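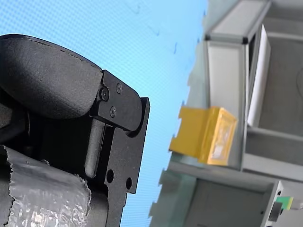
D'après Sepehr Moradi, on apprend plus vite à tenir un rythme en marchant qu'en restant assis, et il faudrait commencer tous les cours de musique dans le couloir. On l'a pris au mot ! Chez Imon, les débutants font leurs premières mesures debout, en tapant dans leurs mains, et les tambours n'arrivent qu'ensuite.

Qui sommes-nous ?

Imon est une école de percussions installée à Grommont, dans les anciens ateliers Metemura. On y enseigne le tombak, le daf, la darbouka et le cajón, aux enfants comme aux adultes, avec ou sans solfège. L'école est née de la rencontre de deux musiciens qui répétaient dans la même cave et qui en avaient assez de s'entendre à travers le mur. Ils ont fini par jouer ensemble, puis par donner des cours, et la cave est vite devenue trop petite.

Nos cours se font par groupes de 12 au maximum. Les niveaux sont volontairement mélangés le premier mois, parce qu'un débutant placé à côté de quelqu'un qui joue bien progresse à une vitesse folle (et l'autre y gagne aussi, il doit enfin jouer régulier). Ensuite chacun choisit son instrument, et on a le droit de changer d'avis en cours d'année - beaucoup le font.

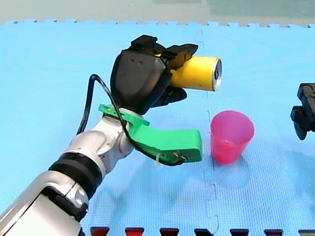 Sur le tapis de sol bleu clair.

La méthode Jafarzadeh

Nous travaillons avec le recueil Jafarzadeh, un gros classeur à spirale de 820 exercices courts, rangés par geste et non par difficulté. On y trouve des roulements à deux doigts, des jeux de questions et réponses, des cycles à sept temps qui font transpirer tout le monde. Les élèves en photocopient les pages, les annotent, se les échangent. Certains exercices portent désormais le prénom de celui qui les a domptés le premier, et on adore ça !

Les instruments sont prêtés pendant toute la première année. Les peaux naturelles n'aiment ni l'humidité ni les coffres de voiture en été, alors on vous montre comment les ranger dès la première séance.
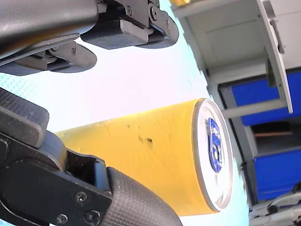 Boîte jaune au couvercle argenté.

Venir nous voir

Les inscriptions ouvrent le 15 avril. Le stage d'été a lieu en août et se termine par un concert dans la cour, avec les familles, les voisins et tous ceux qui passent par là. Le cours d'essai est gratuit, il suffit de pousser la porte du fond et de suivre le bruit. Prévoyez des chaussures souples et enlevez vos bagues avant de jouer.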